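Zuletzt aktualisiert: 18. April

FAQ: Warum der Greifer bei uns zweimal losgelassen hat

Seit meinem Beitrag über die Aussetzer am Küchentisch bekomme ich ständig dieselben Fragen, also sammle ich sie jetzt mal an einem Ort (und ergänze, wenn Neues dazukommt!).

Was ist überhaupt passiert?

Der rechte Arm hat mitten in der Bewegung die Finger geöffnet, obwohl kein Befehl dafür im Protokoll stand. Beim ersten Mal dachte ich noch an einen Bedienfehler von mir. Beim zweiten Mal hatte ich die Hände gar nicht an der Steuerung, und da wurde mir dann doch etwas mulmig.

Lag es an den Lebensmitteln?

Nein, das war auch meine erste Vermutung. Knoblauch ist leicht und rutschig, die Schale löst sich, und wenn man zu wenig Kraft einstellt, flutscht er einfach weg. Nur sieht das im Kraftverlauf ganz anders aus: Beim Rutschen fällt der Wert langsam ab, bei uns war er schlagartig auf null.
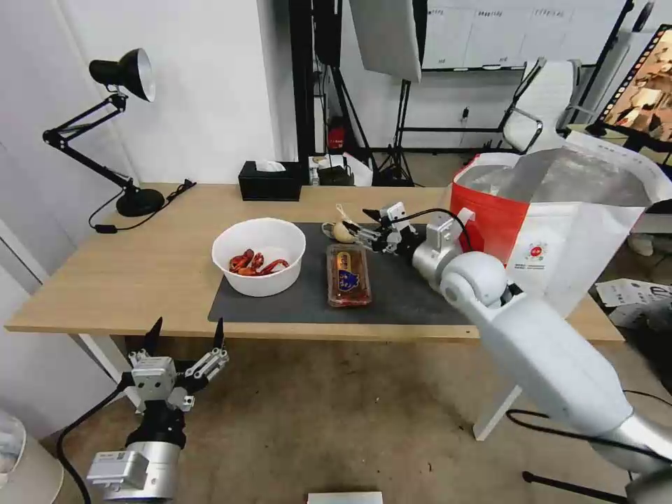
Am Ende war es das Kabel zum Greifer. Nach gut 1.000 Zyklen hatte die Ader am Stecker einen Bruch, den man von außen nicht sieht, und in einer bestimmten Armstellung war der Kontakt kurz weg. Der Regler von Trimex startet dann neu und fährt beim Start die Finger auf. Das steht sogar im Handbuch, Seite 8, ganz klein, hab ich natürlich überlesen.

War das gefährlich?

Bei einer Knolle: nein. Bei einem Glas oder Messer sähe das anders aus, deshalb greifen wir in Nemwood bis auf Weiteres nichts Scharfes und nichts Zerbrechliches. Und Hände bleiben draußen, solange die Motoren Strom haben!

Was habt ihr geändert?

Neues Kabel mit größerer Schlaufe, Zugentlastung von Engebretsen, und der Regler hält nach einem Neustart jetzt die letzte Position. Die Kollegen in Jorthorpe haben das seit Oktober so und hatten seitdem Ruhe.

Kann ich das selbst prüfen?

Klar! Greifer leer schließen, Arm langsam durch alle Stellungen fahren und dabei die Spannung mitschreiben. Wenn sie irgendwo einbricht, Kabel tauschen und bitte nicht mit Klebeband anfangen (ja, habe ich probiert).

2 Kommentare · 8 Mal geteilt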